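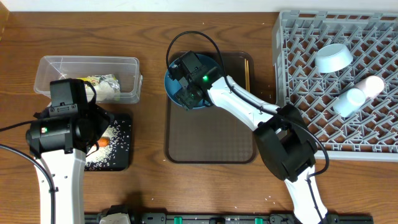 Tray, bowl and chopsticks in the middle of the table, with the rice board and the clear container on the left and the dish rack on the right.

Table Setups: Rice Board, Tray and Rack
Lindqvist kitchen pages, gallery 26

This gallery covers one table and the things we keep on it for small rice meals. The table is wood with a warm brown grain, and it stands against a white wall at our Drirkville kitchen. We have used the same general layout since February. Readers of the Birbridge gallery asked for more on how the table is divided up, so the notes are longer than usual this time.

The layout runs left to right. Food is handled on the left, the meal is put together in the middle, and dishes go on the right. Most of what follows is about keeping those areas apart, and about what to do with rice, which doesn't stay where you put it.

The board

The board is black and square. White rice shows up well on it, and that makes it easier to see what still needs to be picked up. On a light board, grains are easy to miss until they have dried on. Scrape toward the middle of the board and lift from there. If you scrape toward an edge, the grains end up on the wood.

For small orange pieces like carrot, the same board is fine. Put them down near the middle and leave a little space to get hold of them.

The clear container

We keep the container behind the board, close to the wall. It is open at the top and has clear plastic walls, so you can check what is in it from either side of the table. It holds packages while we work, and it also keeps crinkly wrapping off the board. Empty it at the end and wipe the floor of it. Loose grains collect along the ends.

We tried a deeper container first. It held more, but it was awkward to reach into and it blocked the back of the table. The lower one has been better for everyday use.

The tray

The tray is dark brown with rounded corners. The inside has a fine texture. Ours came in an Akix box with a few other kitchen things, and it has been washed more times than anything else on the table. A tray of this size takes a bowl, a pair of chopsticks and one small side dish. With more than that, the bowl has to be moved before you can reach the rest.

Set the bowl toward the back and the chopsticks along the right side. If you are setting for someone left-handed, switch the chopsticks over. The bowl in this set is teal blue, and it is easy to pick out against the dark tray. 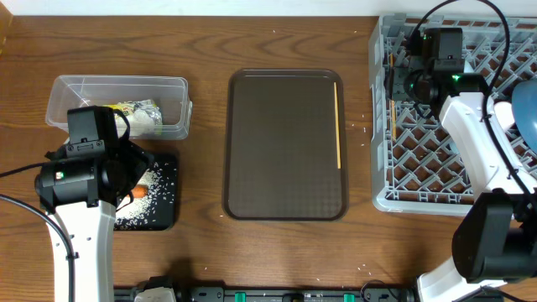
Stray rice is the main cleanup job with this layout. It gets onto the wood at the edges of the board and it gets over to the far side of the tray as well. Our order for clearing is as follows.

Take the bowl and chopsticks off the tray first.
Lift the tray and check under it.
Gather the grains from the wood with a dry cloth or a piece of card.
Scrape the board into the bin, then wash it.
Wipe the table last, along the grain.

Dry first, then damp. A damp cloth on loose cooked rice smears it, and then you need to go over the same spot again. If rice has already dried on, lay a wet cloth over it for 2 minutes and wipe it off with the flat of your hand behind the cloth.

The rack

The dish rack is light gray plastic with a crisscross pattern of prongs. It stays on the right side of the table. Bowls lean between the prongs and drain well enough there. Chopsticks are more trouble, as they slide down through the gaps. We lay them flat across the top or dry them by hand and put them away.

Leave a hand's width of clear wood between the tray and the rack. You need the space to lift the tray without knocking the prongs, and it is easier to wipe. When the rack is full, unload it before the next meal is set out. Stacking on top of dishes that are still draining doesn't save any time.

Chopsticks

Wooden ones should be washed soon after the meal and dried fully. Keep them in pairs if you can. We keep a few spare singles in the drawer and match them up by length when one gets lost. Replace any that have gone rough at the tips.

Notes on this gallery

Clearing and wiping the whole table takes around 26 minutes if you also wash the board and dry the tray. The setup sheet we use is number 1471 in the Drirkville kitchen folder, and the shopping list for the same table is number 53. Both can be printed on a single page.

More in this series: Birbridge, the narrow counter. Birbridge, shelves and hooks. Drirkville, the sink side.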